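Inent Interview Audio and Transcripts, release 2
Data card

Inent is a set of long-form interviews with retired basketball and handball players, recorded on location for the Durkow documentary series. It holds 1000 clips with aligned transcripts. Clips were cut from the lavalier track at natural pauses, and none runs past two minutes.

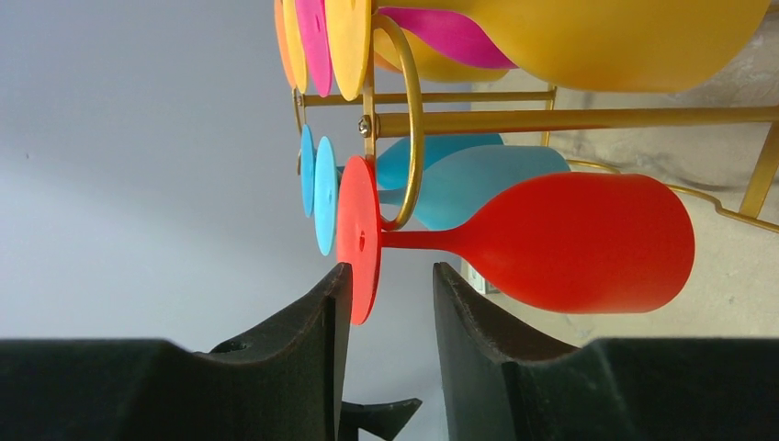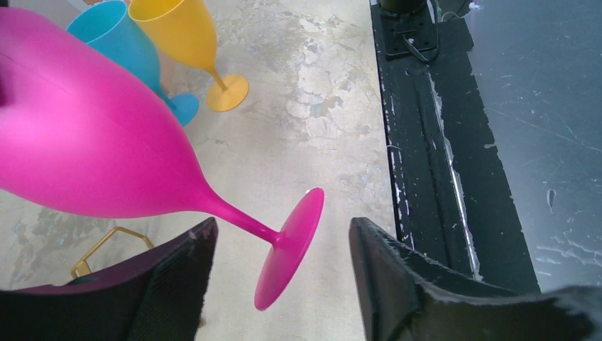

Marlene Batista objected to the cutting rule on the release 1 tracker: pauses are part of how these people talk, and a clip that stops at every breath is no use to an editor. Release 2 keeps up to four seconds of silence inside a clip. The old cut points are still in cuts_v1.csv for anyone who needs them.

Contents
audio/ – mono WAV, 48 kHz, 24 bit
text/ – one transcript per clip, UTF-8
cuts_v1.csv – cut points from release 1
speakers.csv – speaker code, sport, years active, interview language
splits/ – train, dev and test lists, no speaker in more than one list

Recording
Each subject wore a lavalier. A boom was run as backup and is used only where the lavalier rubbed on clothing; those clips have source=boom in the header. Room tone was recorded before each interview. No noise reduction was applied. The gym interviews have a ventilation hum below 120 Hz, and a high-pass filter removes most of it.

Transcripts
First pass by Julián Arroyo, second pass by Tuấn Võ. Filler words are kept. Team and player names follow the spelling on the team's own roster for that season, where one could be found. Crosstalk is marked [x] and is not transcribed.

Known issues
Speaker D07 changes language mid-answer in several clips; the language field gives the first one only.
Timecodes in the Gough interviews drift by roughly 2 frames per hour against picture. Audio and text agree with each other.

Access
Research use only. Requests go to Marius Sima at Pritarura. Subjects can withdraw at any time, and withdrawn clips are dropped from the next release in August.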